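3.2 Household recruitment and meal diaries

Households were recruited in Fledgate and Korari through letterbox cards and notices at the two public libraries. Of the 244 households that returned a card, 53 met the criteria (at least one adult over 65, main meal cooked at home on most days) and 33 completed the full diary period in January. The commonest reason for withdrawal was travel over the school holidays.

Each diary recorded the time of the meal, who was present, where it was eaten and whether food was carried from the kitchen to another room. Diaries were kept on paper and collected on Friday of each week. Entries were coded by two readers using the scheme of Pavlović, with the category "snack" divided into planned and unplanned. Where the readers disagreed, the entry was discussed and a single code agreed upon.

Eating away from the table was more common in Korari than in Fledgate, particularly in the evening. Participants who lived alone often described laying out a tray as part of preparing the meal, and 3 of them recorded it as a separate step. We did not ask about trays in the first interview, so these remarks were unprompted. For coding purposes a tray was any flat carrier holding at least one plate or bowl, whatever its colour or material. 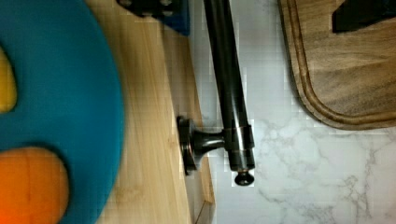
Figure 4. Wooden tray with a metal handle, holding a teal-blue plate.

Meals eaten outside the home were excluded from the analysis in Section 4.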